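Ticket 101: Photo attachments fail on the shared Zein library, office wing
Opened Apr 4, 2021
Status: Closed
Product: Tridodar sync client, Zein photo library
Priority: Normal
3 comments

Problem as reported

Uploads from the front office to the shared Zein library stop partway through. The progress bar fills, sits for a while, and then the client shows "Transfer incomplete, retry later." Retrying gives the same message. Small files go through. Text documents go through at any size we tried. Only photos are affected, and only when they are sent as a batch.

The desktop in the mail room has the same client version and doesn't show the problem. Both machines sign in with the same Rolau account.

First checks

Restarted the client. No change.
Restarted the desktop. No change.
Signed out of the Rolau account and back in. The first photo went up, then the batch stopped again on the second one.
Checked free space in the library. Plenty left.
Swapped the network cable for the one from the mail room. No change, so the old cable went back in.

The client log has one line that repeats on every failure: "part 9 refused, name too long." We ignored it at first. None of the file names looked long on screen, and the mail room files have the same kind of names.

Second round

Moved the batch to the mail room desktop on a memory stick and sent it from there. All of it went up. That ruled out damaged photos.

Compared the settings on the two desktops side by side. The mail room client saves to a folder directly on the drive. The front office client was set up later and saves inside the Rindar backup folder, which sits inside a user folder, which sits inside another folder with the full department name. The client counts the whole path as part of the name -- the limit is 200 characters, and the front office path used up most of that before the file name started. Documents got through because they are kept in a different folder with a short path.

Fix

1. Paused syncing in the Tridodar client.
2. Made a new folder named Photos at the top of the drive.
3. Moved the pictures into it and pointed the client at the new folder.
4. Added the new folder to the Rindar backup list. Do not skip this one. The old location was backed up automatically and the new one is not.
5. Cleared the failed transfers from the queue and resumed syncing.

Sent a batch after the change and it completed.

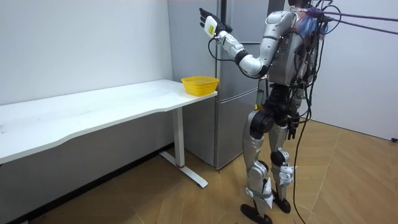
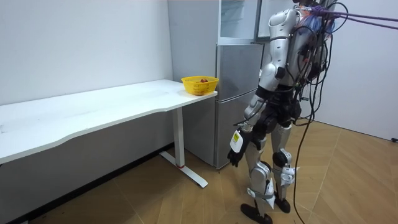

Ran the batch again with the longest file names we had on hand. No failures, and the "part 9" line has not come back in the log.

Still open when this was closed: the client should say the path is too long in the window, where people will see it -- right now it only says so in the log. Sent that to Tridodar as a separate request. The old folder is still in place but empty, and can be deleted after the next full backup.

0 shares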